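March
By Jummai Ibrahim

The first thing Stepan Boiko does when he gets to the packing shed is check the thermometer by the door. It hangs on a nail at eye level, and he writes the reading on a clipboard before he takes off his coat. He wants the main room at 34 degrees and the outer room at 50. If either number is off, he calls the refrigeration company before he makes coffee.

Boiko grows table grapes outside Rennie, a town with one stoplight and a grain elevator that closed when he was a boy. He has 15 acres under trellis, most of it planted to a green seedless variety called Solero and the rest to a late red called Urnirum. Neither one is easy to find in a supermarket. He sells to restaurants, to two small grocers and, from the end of August until the first hard frost, to anyone who pulls into the yard.

Table grapes are a different crop from wine grapes, and growers get tired of saying so. A wine grape can be small, split and dusty and still do its job. A table grape has to look good in a bowl. Shoppers want large berries, a green stem and no gaps in the bunch, and they will pass over fruit that tastes better to get it.

Much of the work that goes into that look is done in June. Crews walk the rows and cut off whole clusters so the vine can feed the ones that stay. Then they come back and shorten those, snipping the bottom third off each bunch while the berries are the size of peas. Boiko figures a good worker can do 800 bunches in a day. He can't, he said, because he stops to look at things.

"My father thought it was a crime," he said. "You grow it and then you throw it on the ground. He would pick them up and take them to the chickens."

Harvest is slower than most visitors expect. A grape doesn't get any sweeter after it comes off the vine, so the date of picking matters more than it does with a pear or a banana. Boiko tests with a refractometer, a tube about as long as a pen that measures sugar in a drop of juice, and he also eats a lot of grapes. He tastes from the bottom tip of the bunch, which ripens last. If the tip is sweet, the shoulders are ready.

Each bunch is cut with short-bladed clippers and held by the stem. The pale film on the skin, called bloom, is a natural wax, and it rubs off under a thumb. Fruit with the bloom gone is still fine to eat, but it looks handled. Bunches go into the crate in a single layer, and green and red are kept in separate rows until an order calls for both.
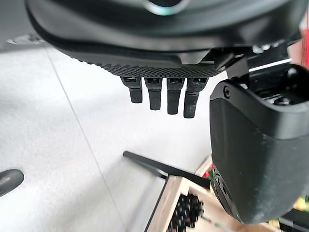
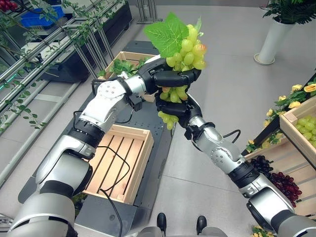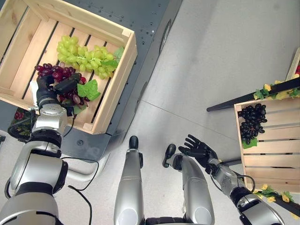
The crates cause more arguments than the grapes do. Wood breathes and stacks well, and customers like it. It is also heavy, it can't be washed as easily as plastic, and a rough slat will puncture fruit. Boiko buys his from Jitley, a box shop two counties east, and goes over the inside of every new one with sandpaper. Last season he used 527 of them. A grower he shares a truck with moved to folding plastic years ago and has been trying to talk him into it ever since.

From the field the fruit has to be cooled fast. An hour in the sun can dry the stems enough to turn them brown, and a brown stem tells a buyer the bunch is old even when it was cut that morning. The crates go into the cold room by 10 a.m. with a fan pulling air through the stack. Held near freezing in damp air, Solero will keep for five or six weeks. Urnirum has a thicker skin and has lasted until Christmas.

At home, the rules are simple. Put the grapes in the refrigerator unwashed, in a bag with holes in it, toward the back where it is coldest. Keep them away from onions, which they will taste of within a few days. Wash only what is going to be eaten. Loose berries at the bottom of the bag should be eaten first.

The cold room was the largest single expense on the farm after the land. The compressor that runs it was bought used, and replacing its fan motor last fall cost roughly $3000, in the second week of picking. Boiko moved what he could to a neighbor's apple storage and sold the rest at the road for half price.

This month he is pruning. The vines look dead, gray and shaggy, and most of last year's growth ends up in piles between the rows. He leaves a few canes on each trunk and ties them to the wire with paper twine. He expects to finish the reds before the buds swell, if the rain holds off, and then start on the four rows of Solero he put in last spring, which won't carry a crop worth picking for another two years.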